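2022-10-09

Notes on the residency cost comparison, second pass. Writing this down while it's fresh, as I already lost my scribbles from the first pass (they were on the back of a grocery list, and the grocery list went where grocery lists go).

So the thing we're trying to build is a simple worksheet that somebody close to retirement can fill in at the kitchen table to work out what the first year in a new country costs them. The first year only! Everybody wants to jump straight to monthly rent and the price of tomatoes, and I get it, tomatoes are fun. But the first year has all the odd stuff in it, the stuff you pay once and then forget you ever paid, and that's where our test people keep getting their totals wrong.

I ran the April draft past 7 readers and it came back a mess. 3 of them put the shipping cost in twice, once under "moving" and again under "setting up house," and I can't blame them for it. The two boxes sit on different pages and say nearly the same thing. I've merged them. The new heading is "getting your things there," and "setting up house" now starts with whatever you buy after you arrive.

Genji Uchida looked over the paperwork section and left me a long string of comments, most of them fair. His main gripe is that I treat the visa fee like one number. It's a bundle: the application itself, certified copies, translations, the ID card at the end, sometimes a second trip to an office in another city. He wants a line for each. I want people to finish the worksheet before they give up and go make lunch. We settled on one box for the total, with a small tear-off list underneath for anyone who likes lists. I think Genji secretly won that one – the tear-off is longer than the rest of the page.

The test household this time is a made-up couple we're calling the Sugiyamas, moving to a mid-size inland town into an unfurnished rental. I gave them 2,000 dollars to furnish the place and tried to see how far it goes if they buy the big things new and the small things secondhand. Bed first, then something to cook on, then a fridge. After that I got stuck on chairs for longer than I'd like to admit. 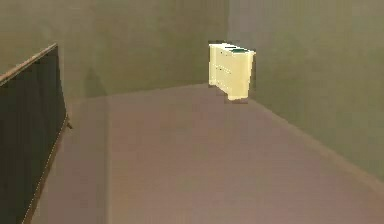

The chairs did lead me to something useful, though. Furnished and unfurnished rentals shouldn't share a column. With a furnished place you pay more every month and almost nothing up front, and with an unfurnished one it's the other way around, so when a reader is weighing the two they need to see them side by side over the same stretch of time. I tried it with a rent difference of 282 a month. Over twelve months that's 3,384, so the Sugiyamas come out ahead by 1,384 in the unfurnished place if they stay the full year. If they leave after six months, they've saved 1,692 on rent against 2,000 in furniture, and they're behind unless they can sell the sofa. I want that crossover printed right on the page. It lands just after month seven.

Which brings up the trial stay. A lot of people do a few months first, go home, think it over and then move properly. The worksheet has no place for that at all. Do we count the trial as part of year one? I've gone back and forth. Tonight I'm leaning toward a separate half page that doesn't feed into the main total, so a person can see what the tryout cost without it muddying the real move.

Health coverage – still ugly. The current box assumes you're covered from the day you land, and plenty of people have a gap while the residency goes through. I've put in a "months before local coverage starts" line and a "what you'll pay meanwhile" line. Somebody please check my wording, I've read it too many times and it has stopped looking like English.

Small things:

- The exchange rate box needs a date next to it. Two of the drafts had rates from completely different months in the same column.
- Riltia (our spreadsheet version) rounds up and the paper version (Condutden) doesn't. Pick one. I vote for rounding up.
- The pets line is missing again. I know I put it in. Where does it go??
- Larger type on page two, please, it's for people my age.

Sunatum, the short handout for library talks, can wait until the worksheet stops moving around. I did pull the opening paragraph out of it, though, as it promised readers they could "live like royalty," and I don't want to be the one standing up there when somebody asks which royalty.

Next: redo the rental page with the two columns, ask Genji for his list of translation costs, and find the pets.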